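Home | Posts | Grammar grumbles | Reading | Contact

Search this blog: enter a word Go

The glass broke, and I had nothing to do with it

1/11/20

My deck for this winter has 127 verb cards in it, and I get the same ones wrong every morning. They come in pairs. One half is for things that happen, the other half is for things somebody does, and the two halves look like cousins who borrow each other's clothes.

開く (あく) is the door opening. 開ける (あける) is me opening the door. Fine. The e-sounding one is the one where a person gets involved. I wrote that on the inside cover of my notebook and felt pretty good about it until I met 割る (わる), which is me breaking the glass, and 割れる (われる), which is the glass breaking. So there the e-sounding one is the innocent party. I crossed out the note. 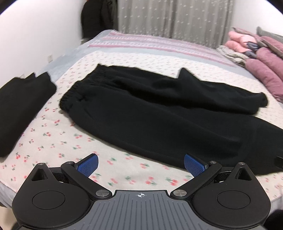
I took this up with Mayu Kikuchi, who has been correcting my Japanese since November with a patience I haven't earned. She said she had never thought about it. Native speakers always say this. I suppose if someone asked me why we say "lie" and "lay" I would also look at the ceiling, and then get it wrong.

What she did give me was the two bits that mostly hold up:

If one of the pair ends in -す, that's the one where somebody does it. 出す, 消す, 落とす, 壊す. You take it out, you turn it off, you drop it, you break it.

If one ends in -aru and the other in -eru, the -aru one happens by itself. 閉まる / 閉める, 決まる / 決める, 上がる / 上げる.

That takes care of a good chunk of the deck. The rest, she said, I would have to "just meet." I have now met 切れる and 切る several times and we still aren't on first-name terms.

Then there are the particles. The happening kind takes が and the doing kind takes を, so ドアが開く but ドアを開ける. Graham Hulme, who is in the Haslam conversation group with me, learns every verb with its particle glued on the front and no longer thinks about any of this. I resisted for weeks on the grounds that it sounded like more work. It is more work. It's also the only thing that has moved my score.

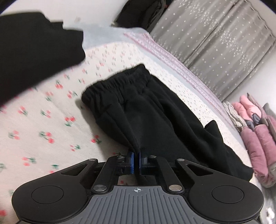 Sweatpants on the cherry-print sheet.

The part I like, grudgingly, is how much use people get out of the happening kind. When the tea is ready you can say お茶が入りました, as if the tea had let itself in. You made it, you boiled the water, you stood there, and then the sentence leaves you out completely. Same with 決まりました for "it's been decided." Decided by whom? Don't be nosy.

Naturally I tried this at home. I knocked a mug off the counter and announced コップが割れました, which is perfectly good grammar. Liette, who doesn't speak a word of Japanese, said "What did you break?" Some meanings carry straight across.

Mayu says the mug sentence is fine if I want to report on the state of the mug, but if I dropped it and I'm sorry, I should own up with 割ってしまいました. So there is a grammar for weaseling and a grammar for confessing, and at my level I can only reliably do the first.

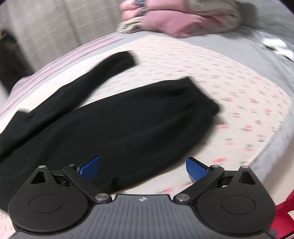
Things I'm still mixing up, for my own benefit when I search this page in a month:

つく / つける. The light comes on, I turn the light on. It follows the same pattern as 開く / 開ける, and I still miss it.

入る / 入れる. See tea.

消える / 消す. The -す tip works here. I forget there is a -す tip.

抜ける / 抜く. The -eru one is the innocent party again, like the glass.

Clive Gosling wrote in to ask whether he could skip the pairs and pick them up from reading. Maybe, Clive. I got through a whole paperback that way and understood that doors were involved.

Next time I want to do 見える and 見られる, unless Mayu talks me out of it.

Print this post | E-mail this post

Older posts | Newer posts | Home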